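Chapter 7
Comparing Grippers: What a Trial Can and Cannot Tell You

Most gripper comparisons are won before the first object is picked up. Whoever chooses the objects, the table and the person at the controls has already done much of the deciding. This chapter is about how to read such comparisons with suspicion, and how to run one that deserves less of it.

Take the figures that the makers publish. Sakik gives its two-fingered gripper a success rate of up to 359 picks in every 360. The test used rigid blocks, all the same size, set out on a rubber mat. Nothing in that number is false, and very little of it will help a reader who wants to lift a shirt. Cloth folds, slides and catches on whatever lies next to it. Two fingers may close on three layers or on none, and a controller that reports "object held" may be reporting a pinch of sleeve.
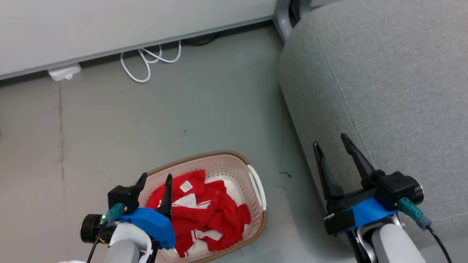 The Trillholm trials, which we follow through the rest of the chapter, were meant to be harder on the hardware. Annelies Prantl and her students logged 1031 attempts at lifting clothes, with the Sakik gripper and its Adton rival driven by the same controller. The first report put Adton ahead by a clear margin. Prantl then asked who had been driving. The Adton runs had mostly been done in May, by students who had already spent weeks practising on the other gripper. When 35 runs of each were repeated in mixed order, the gap shrank to a size that no careful person would bet on.

We should be just as slow to trust the second result. Thirty-five runs is a small number, and the garments were the same ones throughout. Fingertips wear, too, and the report does not say when they were changed.

7.1 What counts as a success?

Before comparing two rates, find out what was being counted. Afridi, whose scoring sheet is still widely copied, asks only that the garment be off the surface for 10 seconds. A sleeve left trailing on the floor passes.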